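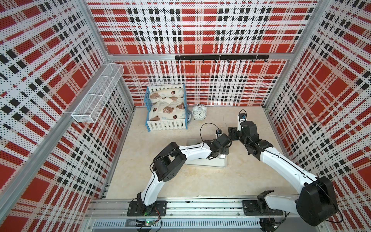 The two-arm rig at the Westham robotics club, with the toy bedroom laid out for this term's task.

School robot contests have been about speed for as long as I've been helping at them. Pick up the blocks, cross the line, knock the other team's tower over, buzzer goes, everyone screams. I love all that and I'd be sad to see it vanish. But I've spent this year with a club that gave it up in favour of tidying a doll-sized bedroom, and I now think they've found the better game!

The task goes by the name Skoltik, which one of the younger members made up and which stuck before anyone could object. Two arms on a rail, a toy bed with a teddy-bear blanket and a bolster pillow, an alarm clock, a row of hooks at the back, a wire basket on the side wall. The students are handed a card with an instruction on it, something like "straighten the blanket" or "put the clock by the bed", and their program has to get it done inside 60 seconds. A full round is 7 cards. Our best score so far is 65 out of a hundred and the group that got it were unbearable for a fortnight.

Sixty-five doesn't sound like much, does it? Try it. A block is the same shape whichever way you grab it. A blanket is a different shape every single time, and it changes again the moment you touch it. Pinch one corner and lift and the far side comes along with it, pillow and all. Members who had breezed through two seasons of block stacking sat and stared at this thing, and then they started talking to each other, which in the block days they hardly did. Which corner first? Should one arm hold while the other pulls? How do you hold something without dragging it? One pair went home and made their own beds one-handed to see what the other hand had been doing all along (a parent wrote to thank us).

That is the bit I'd put in front of any school wondering whether to try it. Household jobs make everyone an expert. You don't have to have grown up soldering to have an opinion on how a blanket ought to be folded, and the quiet ones at the back turned out to have very strong opinions indeed. Our membership has shifted too. We get people from textiles and drama now, and they argue with the coders as equals.

There is a fair case against all this. It's slow to watch. At the spring meet in April we had an audience for the racing robots and about three loyal souls for ours, and I can't blame the crowd, as a gripper creeping towards a pillow is an acquired taste. Scoring is a headache as well. When is a blanket straight? The Þrastardóttir rules, which we borrowed and then scribbled all over, say a judge should decide by eye from the doorway end, and we've had rows over that. I've come round to liking the rows. Deciding what "tidy" means, clearly enough that a machine could be marked on it, is as good a lesson as anything in the code.

The other complaint is money, and I'd take that one more seriously. Arms cost far more than a box of motors and wheels. We share ours with Skosov, the club across the river, and split the evenings between us. Between the two clubs we've logged 2,116 attempts this year, and I doubt any piece of kit in the building has been worked harder.

So keep the races, please. Just give the slow stuff a table next to them, and a few chairs. Next term the students want to add a second blanket.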